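Come and be a table host at the Sallis Supper Rooms

Part-time hosts wanted, evenings and some lunchtimes
Cowie Street, two minutes from the bus stop
Apply by the end of February

We're looking for people who like feeding other people. Sallis runs shared suppers, the sort where you book a seat and find out who you're eating with when you get there, and we need new hosts to look after the tables from spring onwards. If you've ever been the one at a party who notices somebody standing on their own with a paper plate, we'd love to hear from you.

What we do

Seven evenings out of nine in each run are ordinary suppers: soup or something small, one big dish down the middle of the table, pudding, tea. The other two are what we call Tidora nights, when a guest cook takes over the kitchen and we all learn something. Last autumn we had a whole evening of dumplings (folded badly by nearly everyone, eaten very quickly) and another that was nothing but things you can do with a cabbage. The cabbage one sold out first!

We served 351 suppers last season, which for a kitchen our size is a lot of washing up, and we finished it tired and very pleased with ourselves. People come by themselves, in pairs, with their mums. Some have been coming since we opened and have strong views on where they sit. Others have moved here for work and don't know a soul yet, and they're the ones a good host makes all the difference to.

What a host does

You'll have one table for the evening. You get it ready, greet people as they arrive, bring the food out, sit down and eat with everyone, and keep half an eye on things. That means passing the bread, starting a conversation if there isn't one, and gently steering it if one guest has been on the subject of parking for a long while. Towards the end you clear up with the kitchen and say goodbye to people properly.

It is a proper sit-down meal for you as well. You eat what the guests eat.

An evening shift starts at 4.30 pm and ends at 10 pm. Lunches run from 11 am to 3 pm and are much quieter -- a good way in if you've not done anything like this before. We pay for all of it, including the hour you spend eating, and we pay for your training too.

Who we'd like to hear from

You don't need restaurant experience. Some of our best hosts came from libraries, garden centres and school offices, and one had just retired from driving a van. We do ask that you:

are 19 or over
can carry a full serving dish from the kitchen hatch to the table
are happy to eat with strangers and to talk to them, though you don't have to be loud about it
can do at least two shifts a fortnight
will take allergies seriously every single time

A food hygiene certificate is handy, but if you haven't got one we'll put you through it in your first month. Another language is very welcome. So is being able to tell when a table would rather be quiet, because that happens too and those can be lovely evenings.

About the building

We're on the ground floor of what used to be the Cindemska drapery, and a few of the older regulars still call it that. The big front windows are original and so is the tiled step, which gets slippery when it rains (you'll be shown where the mat lives). There's level access through the side door, an accessible toilet, and a small staff room with a kettle and lockers. The kitchen is at the back. Bikes go in the yard.

The room gets lovely light at lunchtime, and we don't use tablecloths, so guests eat straight off the wood. We're rather fond of it.
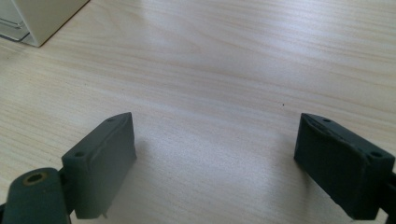
Tabletop in daylight, with the grain showing.

Training

New hosts come to two training sessions and then shadow somebody for three shifts before having a table of their own. The first session covers the dull but important stuff: allergens, fire exits, lifting, the booking sheet, and what to do if a guest is unwell. The second one is a pretend supper with real food, where the rest of us play difficult guests. It gets silly, and it's also the bit people say they learned most from.

After that you'll have a catch-up with the host lead every month, and you can swap shifts on the rota board as long as it's done by noon the day before.

How to apply

Send us a page, or a voice message if writing isn't your thing, telling us a little about yourself, which shifts you could do, and a meal you remember well. It needn't be a fancy one. We had a wonderful application last year about chips on a ferry.

You can hand it in at the side door on Cowie Street between 10 am and 4 pm, post it through the letterbox, or use the contact form on our website and put HOST in the subject line. Please tell us if there's anything that would make applying or visiting easier for you and we'll sort it out.

We'll invite people in for a chat and a bowl of soup during March, and everyone who applies will get a reply from us either way. Training starts in April.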